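3/31/18

Up til 2 with the seminary memoir again. 84 pages left. Nest lent it to me and wants it back in April.

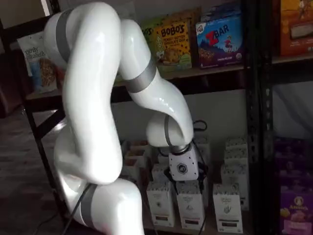
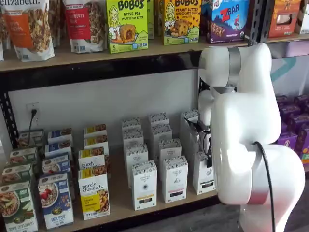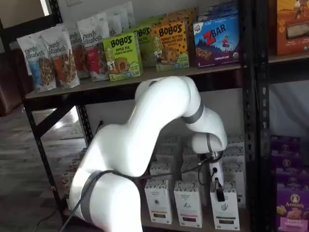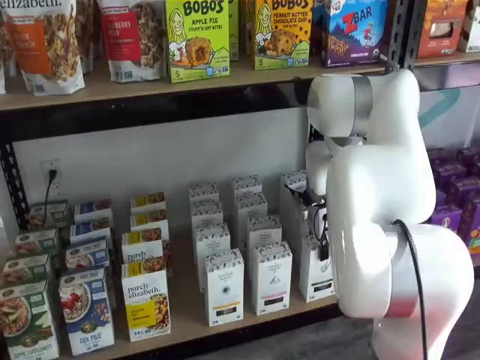 Anyway — the book. Father Maes chapter is the best so far, the boys smuggling novels in under their coats. Slow middle. Too many bishops. Review due to Annelies, 2,000 words, have 14 and dont like them. Kenneth says start with the leaving, the train home. Maybe. Must ask Natalina if the Latin is rihgt on p. 20. Bed now.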